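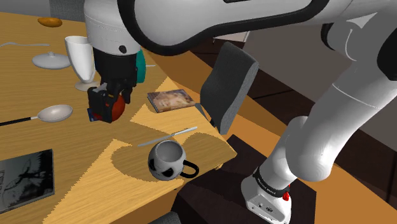 I came home from the nursery in February with three bare sticks in a plastic bag and my husband asked me, very kindly, whether I'd been robbed. They were currants. Two black, one red, all on sale, and all looking like something you'd throw for a dog. I had wanted currants ever since we moved into this house, mostly because my grandmother made a jelly with them that I have never once managed to copy, and partly because the strip along the north fence was growing nothing except plantain and old tennis balls.

Well! I'm writing this on June 17, 2023, with purple thumbs, and I have opinions.

First, the shade thing. Everybody who sells fruit wants you to have full sun, and we have a neighbor's garage. The north strip gets light until ten in the morning and then a bit more in the evening if the clouds behave. Currants seem perfectly happy with that. The gooseberry I added later (I know, I know, I went back for a gooseberry) is happier than any of them, and has already gotten me through two shirts with its thorns.

One thing to look up before you spend any money: some states still restrict currants and gooseberries, on account of a disease they can pass to white pines. Your extension office will know. Mine picked up on the second ring and kept me on the phone for twenty minutes talking about pruning.

That call sent me to Chathurika Khan, who has been growing soft fruit two towns over since before I could spell it. Her garden slopes down to a creek and every inch of the slope is bushes. She has 116 of them. I asked how many she'd started with and she said four, and then she laughed for quite a while.

Chathurika plants deep. Blackcurrants go in a couple of inches lower than they sat in the pot, so they throw up new shoots from under the soil, and then she cuts the whole plant down to a couple of buds. I stood there with my mouth open. I'd paid for those sticks! But she's right, and I went home and did it, and I now have six strong shoots on each plant where I'd had one sulky one. You give up your first summer of fruit. My red currant didn't get the chop, because reds fruit on older wood and she'd let me off, so the handful of berries on my thumbs this week are all from that one.

She's not fussy about feeding. Compost in spring, a thick layer of wood chips kept a few inches back from the stems, and water when the leaves look tired. I tried a bag of something called Bunurance on one blackcurrant and plain compost on the other, very scientific, and I can't tell them apart.

Now, birds. I thought I'd share. I'm a sharing person! Then one Tuesday I watched a catbird strip the bottom half of the red currant while looking straight at me through the kitchen window, and by lunch I was on the phone to Kheri Were, who runs the hardware store, asking what he had in the way of netting. He sold me a roll of fine mesh from Sengar and gave me a talking-to about it. Pull it tight, pin it to the ground, and check it every day, so nothing gets tangled. I use old broom handles for the frame, with a yogurt cup on top of each one to keep them from poking through. It looks ridiculous. The catbird sits on the fence and complains.

As for the jelly, I'm not there yet. A single young bush does not make jelly, it makes a small bowl that you eat standing up at the sink. Chathurika sent me home with a bag of hers, though, and I boiled it up with too much sugar and got one jar and a very sticky stove. It's close. My grandmother must have put something else in, and my aunt swears it was a few raspberries.

So I've ordered raspberries. They're going by the compost bin, and my husband has asked me to please leave room for the mower.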